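Search this site Search Go

October, very nearly bedtime

The kettle is on for the second time because I let the first one go cold while I was out in the shed counting quinces, and I only went out there to look for my glasses. Sixty! Sixty quinces off one old tree that gave me next to nothing last year, and the whole shed smells like pears and roses and a little bit like my grandmother's linen closet. I gave a bag to the people at the end of the lane and I don't believe they knew what to say.

So tomorrow is jam, or jelly if I have the patience to let it drip overnight, which I usually don't. I drove over to Rutstead this morning for sugar and came home with sugar, a new wooden spoon, a length of cheesecloth and a pot of purple asters that I had no business buying. The road by the river was all yellow leaves and I took it slowly, with a truck behind me who would have liked me to take it faster. I'm sorry, truck.

Imtiaz Jayawardena called after lunch to say he's coming from Merness for the weekend and bringing the cake, and could he please have the room with the good lamp. Of course he can. He asked if I was still making the Mészáros recipe, the one with the lemon peel and the long slow boil, and I said I was, only I've lost the page and am going by memory. He remembers thirty minutes at the first boil. I remember twenty-eight, and I wrote it on my hand so I'd stop arguing with him in my head.

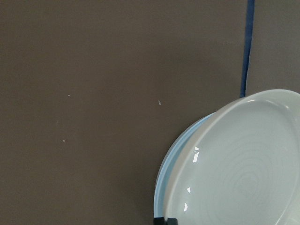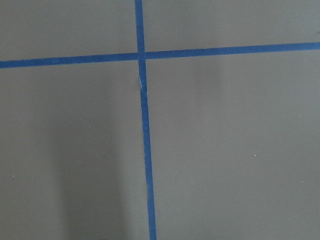
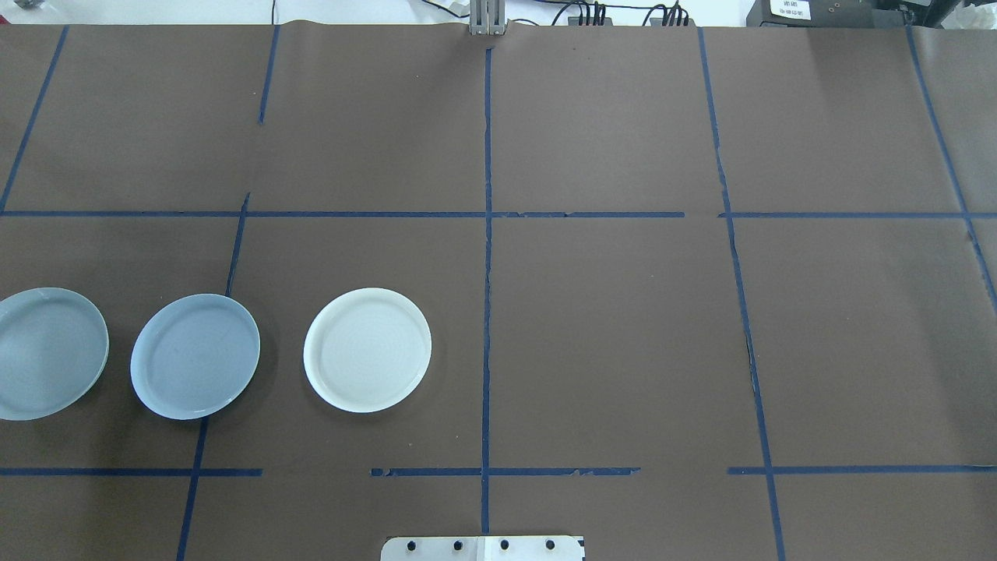 I've been fretting over how to set the table for the weekend, with the jelly jars and the cheese and all of us elbow to elbow. The good cloth has a wine stain from Easter that has survived everything I've thrown at it, and I'm tired of folding it so the stain ends up under the bread. I think I'll go with brown paper this time, right across the table, with lines of dark blue tape over it and the round plates set down in a row. Then people can write on it too, which the children from Tistdale will do anyway whether I allow it or not. I'll put the asters in the chipped jug.

The wind has come up and something is knocking against the gutter, probably the rose I meant to tie back in August. I'll see to it in the morning, before the quinces. My glasses were in the bread box.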